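24 Oct 2024

So the Rostport gossip mill is at it again, and this time it's Ljubica Radonjić and Dušan Spahić, my favorite TV couple of the last few years. Fans noticed over the weekend that she'd taken down every photo of the two of them from their May trip to Vostska - every single one! - and by Monday the fan pages had them broken up, divorced and fighting over the dog.

I watched her on Jalen's late show last night hoping she'd clear it up, and she sort of did. She laughed, said she and Dušan had dinner together on Sunday, and told Jalen she clears out her page whenever she starts filming something new (the new one is a crime series, 12 episodes, and she plays the detective). No ring on her finger, though, and my group chat went wild over that.

Dušan hasn't said a word. He did put up a clip of himself singing in his car, which got 4000 comments in three hours, most of them asking where Ljubica was. He answered two, both about the song.

I'm staying hopeful - they've been through these rumors before, and they still have that holiday special to shoot together in Rostport.

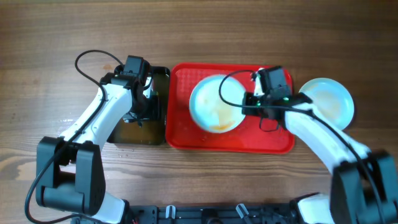

Zheng thinks the ring means nothing, as Ljubica never wore it on talk shows even right after the wedding.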